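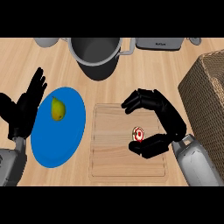

3 min read

1/ Watched all of Rilholm, the new true crime series on Serrano, so I could complain about it fairly. A thread.

2/ The pitch, in the words of its director Vlasta Doležal, is that the show "gives the victims back their names." Fine. Let's see how it does that.

3/ Episode one runs 70 minutes. The first victim's name is spoken at minute 40. Before that we get the killer's childhood bedroom, the killer's school reports, the killer's mother on the killer's birthday parties, and a long slow drive past the house with a cello going.

4/ The killer's name is in the opening line. It's also on the poster.

5/ Doležal told a podcast in March that the early focus on him is "a trap for the viewer," that we're meant to notice our own fascination and feel bad about it. I keep hearing this from people who make these shows. You shot the fascination, you scored it, you put it in the trailer. And I'm the one who should feel bad?

6/ If the trap were real there would be a moment when it closes. I waited for it. Episode four has a title card asking "Why are you still watching?" and then cuts to another reenactment.

7/ About those reenactments. There are three of the same attack. The second adds a detail from the trial transcript, okay. The third adds slow motion.

8/ Serrano's press page calls them "restrained." I'd like to see the ones they threw out.

9/ Now the part that bothers me most. Elvira Salazar, whose sister was the second victim, is interviewed in episode five. She is the best thing in the whole series by a mile. She's dry, she's angry, she remembers what her sister cooked and what she owed on her car.

10/ She gets almost six minutes. Then we go back to a former detective explaining what kind of man plans ahead. He has been explaining this since episode one.

11/ At one point Salazar says it had been 1,825 days before anyone from the police called her back. She'd kept a calendar. That is a story! Who didn't call? Why? What were they doing? The show puts the number on screen in big white type, holds it, and never brings it up again.

12/ I suspect I know why. A show about phone calls that weren't returned needs reporting, and somebody at a desk going through files, and maybe a lawyer. A show about a creepy house needs a drone.

13/ On the ad tier it gets worse. My version went from the 911 call straight into a spot for Hiludent whitening strips. Serrano would say the breaks are placed automatically, and I believe them. They could also have looked.

14/ Someone will reply that awareness matters. Awareness of what? That he existed? He has a 66-page fan wiki. He was doing OK for awareness.

15/ Someone else will say it got the case "back in the conversation." The case is closed and he's in prison. The open question is the police, see post 11.

16/ To be fair, because I said I would be: the archive footage in episode three is well handled, and the local reporter they found is careful and clearly annoyed by half of the questions. More of her, please.

17/ Also fair: I don't think Doležal is a cynic. Her earlier film, Detex, about a chemical plant closing, was patient and humane and I've told a lot of people to watch it. Which makes this one harder to excuse — she knows how to point a camera at people who aren't monsters.

18/ And yes, I watched every episode, so Serrano has me down as a satisfied customer. It's already suggesting four more with the same gray house on the thumbnail.

19/ My test for the next one of these, feel free to borrow it. Take the killer's face and name off the poster. If the marketing department says there's no show left, believe them.

20/ Muting replies around dinner. If you know of any longer interview with Elvira Salazar, print or audio, please send it. I'd read that before I'd watch a second season.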